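So I finally made it to the Muvuddale open day! It was hot for 7th August and I got there way too early (doors at 12, me in the parking lot eating a peach), but it meant I had the home storage room nearly to myself before the crowd from Giltivel showed up.

I went in for the garage shelving and came out obsessed with small boxes. Typical me. They had tables set up for sorting medicine cabinets and craft bits, and I hung around the one with the clear organizer for ages. It opens up like a tackle box, little compartments up top and one deep bin below, and you just know the ointment tubes at my house would finally have somewhere to live.
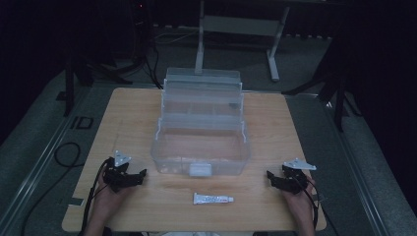
Stelios Ververidis thought the deep bin was wasted on tubes and told me to put bandages and the thermometer down there, with anything skinny in the top. OK, fair, but I like my tubes where I can grab them!

We went back and forth on that until the coffee cart opened. Then a quick loop through the Vrettos hall, mostly hooks and baskets (nice ones, too much money), and I paid 33 dollars for a drawer set I hadn't planned on. It rode home on the passenger seat with the belt on.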